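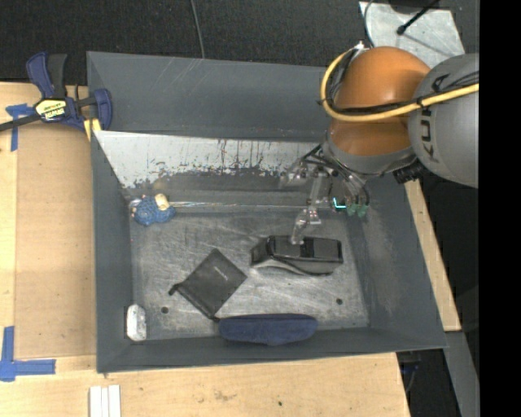
Ticket: Label printer at packing bench skips every second label
Opened by: Norbert Oravec
Assigned to: Bernd Lammers
Product: Grestix desktop label printer, Rarketer shipping software
Status: Closed

Norbert Oravec, Wednesday 8:21
Printer feeds one good label, then one blank, then a good one again. It did this on the whole first batch. No error light. The labels are the Stetumska 4 x 6 rolls we switched to in July. I turned it off and on twice, no change.

Bernd Lammers, 8:40
Is it blank on the test label too? Hold the feed button with the power off, then switch on and let go when the light blinks. Please also tell me what the software says under Stock Type.

Norbert Oravec, 9:05
Test label prints fine, no blank after it. Stock Type says "Continuous".

Bernd Lammers, 9:12
These rolls are die-cut with a gap, so Continuous is wrong. Change it to "Gap / Notch" and run the sensor calibration from the Tools tab. The printer will push out a few blanks while it measures. Leave the cover closed until it stops.

Norbert Oravec, 9:50
Changed and calibrated. Orders print correctly now when I send them one at a time. If I send a batch from Rarketer I still get the blank ones.

Bernd Lammers, 10:15
Then the printer is OK and the batch template is adding length. Open the template and compare the page height with the label height. Send me both numbers.

Norbert Oravec, 10:32
Label height 6.00, page height 6.08. I didn't set that up. The template is called "Heitmann returns copy" and it's older than my login.

Bernd Lammers, 10:47
That's the cause. The extra 0.08 runs over the gap, so the printer thinks there is a second page and feeds a label for it. The old Heitmann rolls were a bit longer, so it never showed up.

Steps:
Save a copy of the template under a new name.
Set page height to 6.00 and bottom margin to 0.
In the batch settings, pick the new template as default.
Clear the print queue before you test - old jobs keep the old size.

Norbert Oravec, 11:30
Done. Sent a batch of 21, no blanks. The last two came out with the barcode close to the bottom edge, but the scanner reads them.

Bernd Lammers, 11:38
Move the barcode field up by 2 mm in the new template and save. Don't touch the scaling, it has to stay at 100%.

Norbert Oravec, 1:10 pm
Moved it. Looks right. Can I delete the old template?

Bernd Lammers, 1:22 pm
Rename it for now and put "do not use" in front. The returns desk may still have it picked as their default, and I'd like to check that first. Closing this one. If the blanks come back after a roll change, run the calibration again and reopen the ticket.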